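Do juice grooves do anything?

hastuva447
Everybody says get a board with a groove. I don't buy it. A groove that shallow is full after one tomato, and then you have crumbs in it forever.

kendra_k
Same kitchen all three times, board left out on the counter:

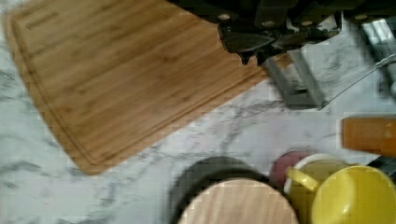
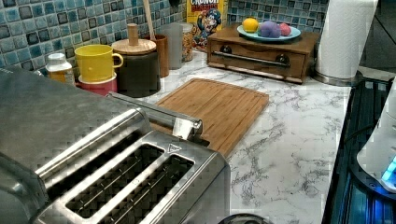
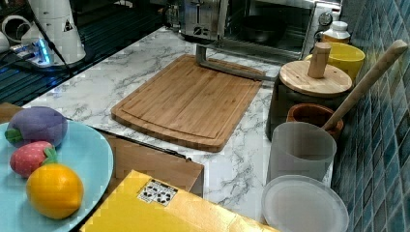
I've had mine 2 years. It catches enough.

miltetach
Enough what? Roast chicken will flood it. And a board that size takes up half your prep space if it lives next to the toaster.

kendra_k
So flip it over and use the flat side. Takes 5 seconds.

hastuva447
Then why pay for the groove?

aurelia.p
I carve on mine and wipe it after. Never had a flood. Maybe you two cut wetter chickens than I do.

miltetach
Maybe. Still not convinced.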